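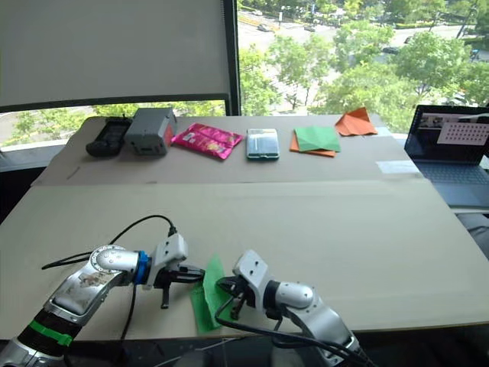

Both arms at the green sheet, bench 2

tchowdhury: Draft rules for paper folding on the Brostdale cell, pls pick holes
1. Slow speed whenever the grippers are close together.
2. Keep phones and snacks out of reach. Back row is too close imo
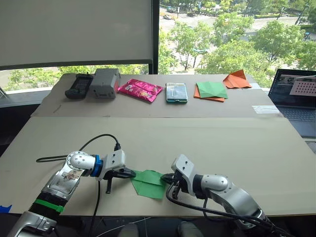
3. Bin any sheet with a torn edge

parvaneh_s: no to 3. Torn sheets are real life – log it and keep going

behrouz: disagree, you cant compare folds then. Agree on 2 tho
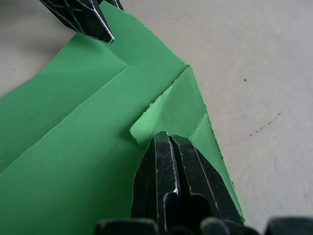

Wrist view, flap turned over

tchowdhury: ok, 3 becomes "log it, lead decides". Anything on teh speed limit?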